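Gripper tips keep creeping loose on our hand-held pair, what's your routine?

posted in Grippers and End Effectors – 3 replies

dunier_bench
Hi all! I look after a pair of hand-held grippers that we use for recording table tasks (picking up containers, moving lids, that sort of thing). They're great fun and I've learned a ton, but the fingertips keep working their way out. We get through 200 recordings on a good day, and by late afternoon the left tip has shifted enough that the fingers don't meet squarely. I push it back, close the fingers a few times, and carry on. By Monday it's off again.

Is this a glue problem, a screw problem or a me problem? Total count on this pair is 3853 recordings since the last full strip-down, if that matters.

ekmont_fan
Glue. Just glue it.

pretano_rigs
Please don't glue it! You will want those tips off again one day and you'll be chipping at them with a knife, ask me how I know.

3853 is a lot between strip-downs. My guess is that the tip is fine and the seat under it has worn. Pull both tips, wipe the seats with a dry lint-free cloth, and swap left for right. If the looseness follows the tip, replace the tip. If it stays on the left, it's the finger. Takes five minutes and I love how clear the result usually is.

Then look at how the fingers close. On ours one side was arriving slightly early, so it took the whole load every time somebody squeezed. Loosen the linkage, close the fingers on a flat gauge, snug it back up, and check again with something from the job itself.

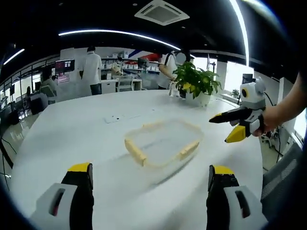

A glass food box is my favorite for that last check. Grab it by the rim, lift it an inch over the table, and watch the tips. If one of them rolls or slides before the other, go back to the linkage. Do it on both grippers too, even if only one is acting up – they wear differently depending on who holds them.

Cables are worth a look while you're there. Leave some slack at the grip end so the cord isn't tugging your wrist (and the fingers) sideways.

staniforth_lab
Agree with the swap test, it's so handy. I'd add a paint-pen mark across the tip and the finger so you can spot creep at a glance. Ours first moved at 117 recordings after a rebuild, so we now check every 100. Also, which grease are you using on the slides? The thick stuff crept up into our tip seats and caused 2 weeks of head scratching.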